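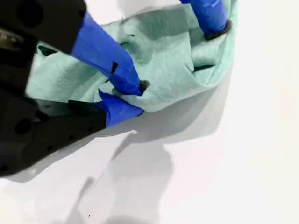
Newsletter > Winter issue > From the back verandah

3 min read

I promised last issue that I'd stop going on about sourdough, and I've kept my word, so this month you're getting marmalade instead. Sorry! (Not very sorry.)

It started in a small way. Morven Dalgleish has a Seville orange tree down the side of her place in Benideck, and it's one of those trees that does nothing for years and then goes completely berserk. She rang to ask if I wanted a few. I said yes, thinking of a shopping bag, and came home with the boot so full I had to put the dog on the front seat.

I'd only ever made marmalade once before, back when the kids were little, and it set so hard we bent a butter knife in it. So I asked for help. Niall Galbraith sent me his mum's recipe, copied out by hand with half the quantities in pounds and the other half in "cups, the green one". Abla Hijazi told me to forget all that, soak the peel overnight in the cooking water and leave the pips tied up in a bit of muslin the whole way through. I went with Abla's way for the first batch and it was gorgeous, dark and sharp and just wobbly enough.

Second batch I got cocky and wandered off to answer the phone. The less said about that saucepan the better, although if anyone has a good trick for burnt sugar I'm all ears. I've tried bicarb and I've tried vinegar and I've tried swearing.

A few things I've picked up, for anyone with a tree of their own:

Slice the peel thinner than you think you should. It swells up as it cooks and you'll be chewing for a week otherwise.

Don't put the sugar in until the peel squashes easily between your fingers. Once the sugar's in, that's as soft as it's ever going to get.

Put three or four saucers in the freezer before you start. I put in one, and ended up rinsing it under the tap and waiting like a goose while the pot boiled away.

Let it sit off the heat for ten minutes before it goes in the jars, or all the peel floats up to the top.

Kuo-hua Ko has been putting a spoonful of hers in a stir-fry sauce with ginger and a splash of soy, and I pinched the idea for some chicken thighs the other night. Very good indeed! Evander reckons it's wasted on anything but toast, and he won't be budged.

I've still got half a crate of oranges in the laundry, so if you're passing through Gemer and fancy some, give me a yell and I'll leave a bag by the gate. Empty jars very welcome in return, lids too if you've got them. Next issue I'll have Niall's recipe typed up, once he's worked out how big the green cup was.

56 shares | 113 comments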